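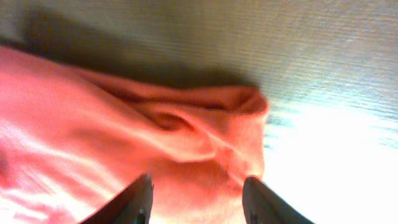 Handmont Two-Arm Teaching Station

Teach a pair of arms by moving another pair. The operator holds two leader arms, one per hand, and the two follower arms on the work table copy the motion as it happens. Everything is recorded for training: joint positions, gripper opening and all camera streams, on one clock.

The station is made for work that is hard to script. Folding clothes is the task most customers start with. A T-shirt never lands the same way twice, and the operator's small corrections are the part worth recording.

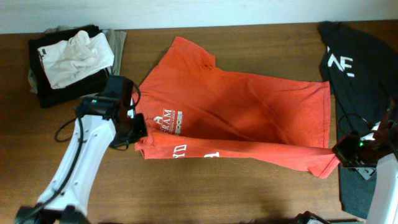

Both arms record together, so one gripper can hold a hem while the other brings a sleeve over. Either side can be locked from the foot pedal for one-handed tasks. Leader handles are spring-return and fit left or right.

What is in the box

2 follower arms with parallel grippers
2 leader arms with trigger handles
3 cameras: one per wrist, one overhead at head height
Foot pedal (start, stop, discard)
Clamps for tabletops up to 93 mm thick
Cable set and power supplies
Arnach Recorder software, single-seat license

The computer is not included. See the Arnach page for current system requirements.

Wrist cameras

Each wrist camera looks out past the fingertips, so the view stays with the grip. At close range the cloth will fill most of the picture. Use the overhead view to judge where the garment is on the table, and the wrist views for edges, seams and ribbing.

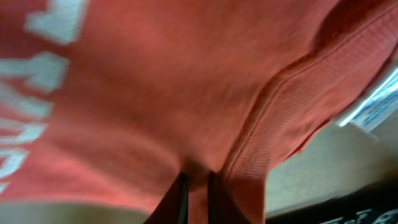
Exposure is set separately for each camera. Auto exposure is on by default. For long recording sessions we suggest fixing it after the lights are set, and keeping strong lamps away from the side of the table. Shutter speed can be raised in the Recorder if fast moves come out blurred.

Recording a task

Clamp the arms, run the zero routine and place the garment. Press the pedal once to start and again to stop. Hold it down to discard a bad take. Takes are saved as numbered folders and can be trimmed later without changing the original.

Start each take with the shirt in a different state: crumpled, half folded, turned around. Return both arms to a clear position before pressing stop.

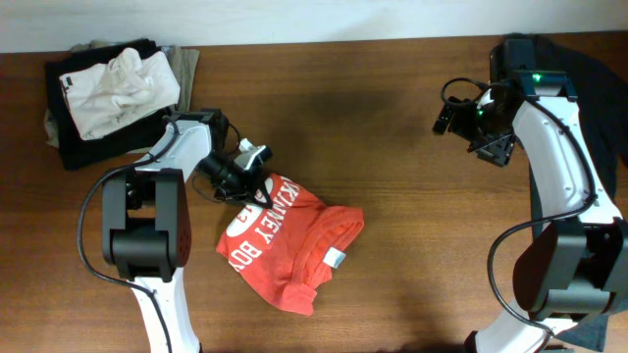
Spare parts

Finger pads, finger screws and cable sleeves are stocked at Wirau and ship separately. Finger plates from the earlier Handmont single-arm kit fit this station. Kontogiannis leader handles also fit, with the adapter ring (sold separately).

Ordering

Sold as a complete station or as followers only, for customers who already own leader arms. Please state your plug type and table thickness when you order. On-site setup can be added at checkout.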